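Department pages > Student work > Materials and Housing > Project reports

Drying Laundry Indoors: Humidity in Small Student Apartments

Project report by Selim Erdem
Supervisor: Rosaire Arsenault

1. Why I chose this subject

When I moved to Ornmont I lived in a building with no balcony and no common drying room. In winter all the tenants dry their clothes inside, and many of them have dark spots on the wall behind the wardrobe. My first landlord told me that this is normal for old buildings. I wanted to know how much of the problem comes from the building and how much comes from the laundry.

The question looks small, but it touches many subjects from our course: water vapor, cold surfaces, ventilation and also the habits of people. I did not try to study mold itself. This would need a laboratory and more time than one semester.

2. The apartments

I worked in 14 apartments in two buildings on the same street, which the tenants call Demirtaş House and the Ematard building. Demirtaş House is older and has thick walls and wooden windows. The Ematard building has newer windows that close very tightly, and small vents in the bathroom ceiling. Most of the apartments are one room with a kitchen corner.

The tenants filled in a short form each time they washed clothes. They wrote the hour, the kind of load and if a window was open. I did not ask them to change anything during the first part of the work, so that I could see the usual habits.

3. How I measured

In every apartment I placed one humidity sensor on a shelf, at the height of a person's chest, and away from the stove and the window. The sensors saved one value every ten minutes. For the statistics I used four days from each apartment, and this gave 576 values per apartment. Days when the sensor was moved or the battery was weak were left out.

I also weighed the laundry. Each tenant weighed the load after the spin cycle and again when it was dry, on the same kitchen scale. The difference is the water that went into the air of the room. For small loads, where only a few shirts and towels were washed, I used the spin speed written in the form to check that the weight was reasonable. Two washing machines were available in the buildings, one with a fixed spin at 600 turns per minute and one at 800. 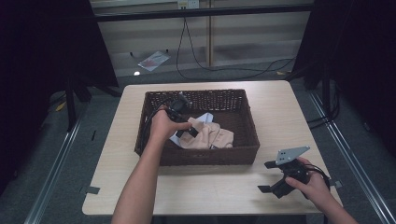
The weighing was the weakest part of the method. Some tenants forgot the second weighing, or they took a dry shirt from the rack in the morning and wrote nothing. When one of the two weights was missing I did not guess it, I removed the load from the table. Rosaire Arsenault advised me to do this, and I think it was correct, even if I lost some good data from Demirtaş House.

4. Results

The humidity rose in all apartments after the laundry was hung. The rise was fastest in the first two hours and then it became slow. In the Ematard building the air stayed humid for a longer time, often until the next morning. I expected the opposite, as this is the newer building. The tight windows save heat, but they also keep the water inside when the bathroom vent is blocked or switched off.

In Demirtaş House the air became dry again sooner, but the walls were colder. In December I found water drops on the inner side of the north wall in three apartments, always behind furniture. So a good value on the shelf does not mean that the whole room is safe.

The faster spin made a clear difference. Loads from the second machine had less water in them and were dry earlier. This was the cheapest improvement that I found, and most tenants did not know that the two machines were different.

Opening the window a little for the whole evening was less useful than opening it fully for a short time. With the small opening the room became cold and the humidity went down only slowly. Some tenants did not like this result - they pay for their own heating and do not want to open a window fully in winter.

5. Drying racks and position

In the last weeks I compared three positions of the rack: in the middle of the room, near the wall, and in the bathroom with the door closed. The middle of the room was the quickest, but in a small apartment it is hard to live around it. The bathroom was slow in both buildings, except where the vent was working well.

I also made a simple hanging rack from planed boards and cotton rope, after a plan in the Flovbridge workshop booklet. It hangs under the ceiling, where the air is warmer. I could test it in one apartment only, so I give no numbers for it.
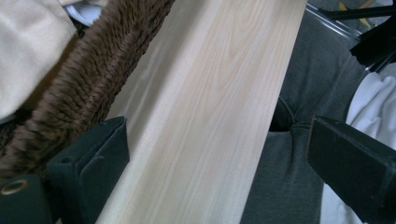 6. What I would do differently

I would use two sensors in each room, one on the shelf and one behind the largest piece of furniture. I would also start earlier in the fall, when the heating is still off, to compare both situations. The form should be shorter. It had too many boxes, and after the first week many tenants filled in only half of them.

I thank the tenants of both buildings for their patience, and for letting me come in at 7 in the morning to change batteries.

Contact the department office | Copyright Ornmont student projects | Back to top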